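Search this site Go

Looking After a Shared Workroom
Handout 2 – Packing Things Away
Course notes by Isla MacLeish, Katino evening classes

Last time we talked about where things live, and several of you stayed behind to tell me about your own cupboards, which I enjoyed very much. This week we come to the small things: spectacles, leads, lids and the boxes they belong to.

My old teacher used to say that a table should be cleared from the middle outwards, and I have come round to her way of thinking. Deal with the delicate item first. Glasses want a case with a lid that closes easily, and they should go in folded, lenses away from anything hard. Keep the case and its lid within reach before you pick the glasses up – it saves a good deal of hovering.

Then turn to the floor. Large rooms collect cables and cardboard boxes almost overnight, and a fan on a stand always seems to end up in the middle of it all. 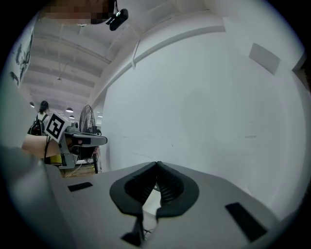
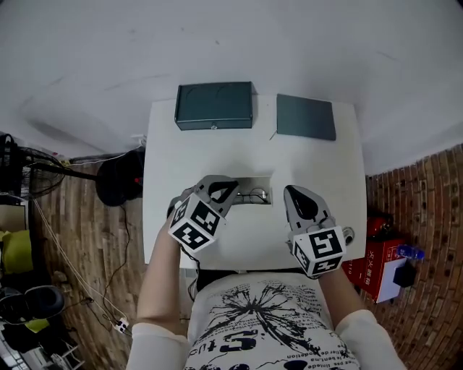 For the exercise, choose one table in a room you share with other people and give it eight minutes. Coil each cable loosely and fasten it with a soft tie. Bottles should stand upright, well away from paper. Leave the fire extinguisher clear on every side, please, however handy a shelf it makes!

Bring your notes to the November class, scruffy ones included – I like those best.

Comments

Lewis Mowat: I tried this in our workroom and found around 43 cable ties. Would you label the leads at both ends?

Isla MacLeish: Both ends, Lewis, if you have the patience.

Contact us | © Katino evening classes | Back to top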